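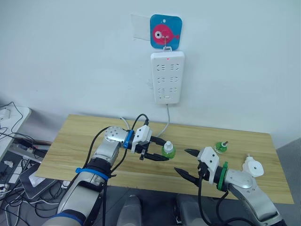
Why would a planner wait when both arms are free to move?
Usually one arm has asked for space that the other hasn't given back yet, and the planner holds them both until it does.

Parisa Kermani had written that answer herself, in the help pages for Skemevora, and on the evening of 19 June 2019 she read it again and found it was no use to her.

The arms had stopped. The log said WAITING, and then it said WAITING again, every 25 milliseconds, down the whole of her screen.

"Is it the camera?" Leandro Paredes asked. He had his coat on.

"The camera's fine. It knows where the bottle is."

"Then what doesn't it know?"

She scrolled back to the start of the run. The left arm had reserved a box of space around its gripper. The right arm had asked for a box that overlapped it and been refused. So far this was what she had designed. The trouble was further down, where the right arm had been told to move back, and had answered that it couldn't, as the way back went through a box reserved by the left.

"They're both being polite," she said.

Leandro took his coat off and pulled a chair over. He had come to Rimomeck from Ghauri in December, and at Ghauri they had never used reservations. There the arms took turns. It was slow and it never got stuck, and he had told her so more than once. He didn't say it now.

"How big are the boxes?"

"60 millimetres past the fingers."

"For a bottle that size?"

"It was meant for the crates. I never changed it." 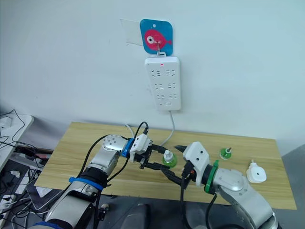

The left gripper with the bottle, the right gripper close to it.

She could have made the boxes smaller and gone home. She had the file open and the cursor on the number. But smaller boxes would only hide it until the next big object, and then someone else would be sitting here reading WAITING.

"Let an arm give up part of a box," Leandro said. "It doesn't need what's behind it once it's closed its fingers."

"The checker won't allow part of a box."

"Who wrote the checker?"

"You know who wrote the checker."

It took her until ten. She split each reservation into slices and let the planner release them from the back. Leandro read over every line and found one sign the wrong way round, which would have sent the right arm forward when it should have gone back. He pointed at it and she fixed it.

They ran it in Plirkell first, 200 times with no hardware attached. It finished 57 and then stopped with a memory error.

"That's a different bug," Leandro said.

"It's a much nicer bug," she said, and started looking for it — and he went to see if the kitchen had any milk left.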